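The Squeeze Fault: A Gallery
Putholm simulation bench, two-arm handling 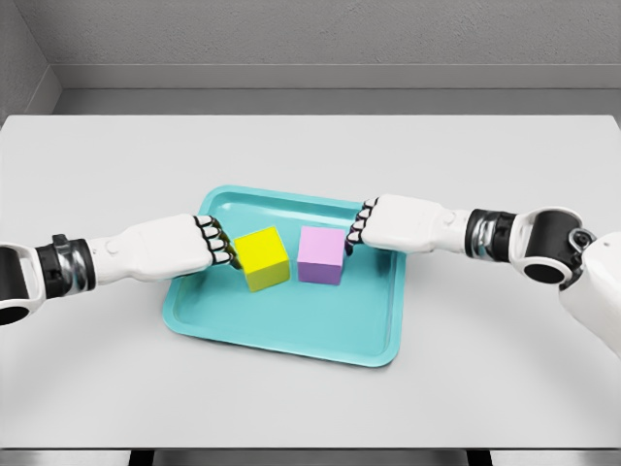 Page last changed: January, by Jintana Bunnag

One tray, two cubes, two arms, and the fault that ate our month. The render at the top of the page is the two-arm task as it looks in the simulator, with a hand at the outer side of each cube. Everything on this page is about what can go wrong from roughly that position, which is more than I would have believed in December.

The task is called Bakia. The name came from whoever set up the folder, and I have stopped asking. The job: bring both hands in from the sides, close the gap between the yellow cube and the pink one, lift the pair together, set them down again in the near half of the tray. A child could do it. A child also has skin, and doesn't report its fingertips as being inside a cube.

Top of page: the approach
The yellow cube sits at a slight angle and the pink one is nearly square to the tray. We set them up this way on purpose. In the tidy version, with both cubes squared up, the fault hardly ever showed, and for a while we were very pleased with ourselves.

The gap
Look between the cubes. That narrow strip of teal is where the trouble lives. The controller, Puner, treats the two cubes as one long object from the moment both hands report contact. If the gap hasn't closed by then, Puner is holding an object that is partly air. It squeezes, feels nothing push back, and squeezes harder.

The left fingers
They're at the yellow cube's left face, or near enough that we argued over it on a Friday until people wanted to go home. The contact sensor in the model said touching. The geometry said almost. Puner believes the sensor, being a trusting sort of program.

The right fingers
Same argument, pink cube. In the bad runs the right hand reported contact 7 time steps before the left one, waited politely for its colleague, and kept its motor loaded the whole while. All that stored-up effort had to go somewhere, and once the gap shut it went into the yellow cube.

The yellow cube
Our frequent flyer. Being turned, it met the squeeze on an edge and left the tray like a wet bar of soap. In one run the log had it still climbing when the clock ran out. There is no ceiling in the model, so for all I know it's up there yet.

The empty half of the tray
Reserved for the set-down. In 450 runs under the old settings, it got less use than we had planned for. The rim is low and does nothing to stop a cube that has made up its mind.

The wrists
Black collars, chrome rings, very handsome, and the reason any of this counts as a safety matter. A simulated cube can fly wherever it likes. But the same controller was due to go onto the real pair of arms, and the force it was asking for at the wrist was well past what we allow with a person at the table. The limit was in the settings file. Puner read it once at startup, then read a second, older file that overruled it. Both files had the same name and lived in different folders. I would like to say we found this by careful reasoning. Fernandes found it by deleting things — on a copy, thank goodness.

The fix, part 1
One settings file. The other has been buried. If the force limit is missing or shows up twice, Puner now refuses to start, and says so in capital letters. It's a bit rude but we have left it in.

The fix, part 2
Neither hand may load up until both have held contact for a short spell, and the pair isn't treated as one object until the gap has closed. Before that, the arms push gently and that's all they do. This makes Bakia slower. I've had two complaints about the speed and none about cubes leaving the building.

Still open
The touching-or-almost question. The contact margin in the model is wider than I'd like, and shrinking it makes the fingers chatter against the cube faces. Until that is settled, the new controller stays off the real arms, and the emergency stop test goes first when its turn comes. If you work on the Putholm bench and your copy of Puner starts up without complaint, please check which folder it's running from before you press anything.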